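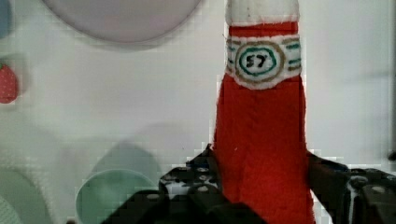
Reading time: 1 minute

Hello Inger, July's update from Dredley, a bit shorter than last month's (you did ask!). The arm has had its service and I'm pretty chuffed with it. I took both gripper fingers off, cleaned them up and refitted them, and the Jayasinghe kit we bought with your money had every screw I needed. The whole job took 77 minutes, tea included.

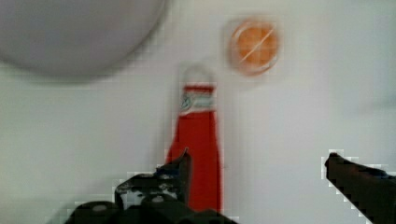
After that I redid the wrist camera settings, which had been bugging me since the move from Roltedholm. I also wrote out the checks on one sheet, so whoever's in on Sunday can run through them without ringing me – fingers crossed! 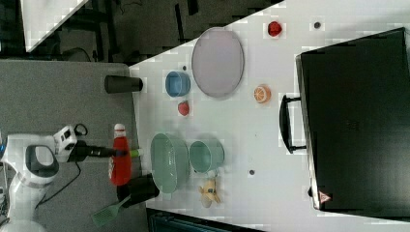
Cable routing is next on my list. I want a tidier run for that thin black one looping down from the arm over the grey surface, and I've asked Plellaria for 12 clips and a length of sleeve. They reckon around 60 pounds for the lot, so we'd still be well inside the 900 you set aside for upkeep. Could you give me a yes on that by email? I'll fit them at the next service and send you the receipt with August's update.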